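Posted in: Royal & Court History, Reading Notes

I have been trying to find out more about the lesser ladies of the Spanish court in the later Habsburg years, the ones who held a post in the queen's household and left almost nothing behind them. It is slow work. Most of what reached print was written by men who wanted something from the king, and they only mention the women when a quarrel broke out.

The book I have been using is Bonifacio Llorente's study of the queen's household, which a friend passed on to me in June. It runs to more than 400 pages and the index is poor. Llorente is at his best on money. He goes through who was paid, who was owed, and how long they waited. One lady of the bedchamber was still writing letters about her wages 26 years after she left the palace. Her daughter carried on after her and got a small part of it.

The chapter on rooms was the one I liked most. Rank decided how near you slept to the queen, how many candles you were allowed and whether your own maid could eat in the palace. Widows had their own corridor. When the court moved for the summer the whole order had to be worked out again in a smaller building, and the letters of complaint from those weeks take up most of page 165 and the one after it.

Ainhoa Benítez takes a different view in her essay on the same papers. She thinks the complaints were partly a matter of form, and that a lady who did not object to a bad room would be given a worse one next year. I find that easy to believe. Hervé Lefèvre, writing on the French side, found much the same sort of letter at Versailles, though he is more interested in the dukes.

Neither of them says much about what happened to these women after they left. Some married, some went into convents, and a few seem to have gone back to brothers who did not want them. Llorente gives 2 short case histories at the end and then stops. I would have swapped the whole section on carriages for another three of those.

I have Benítez's longer book on order and will write about it when it comes. If anyone has read it already, let me know whether the notes are in Spanish only.
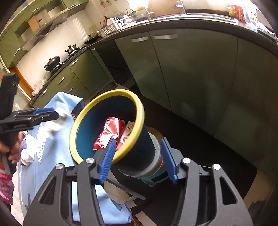

A can and a drink carton in the bin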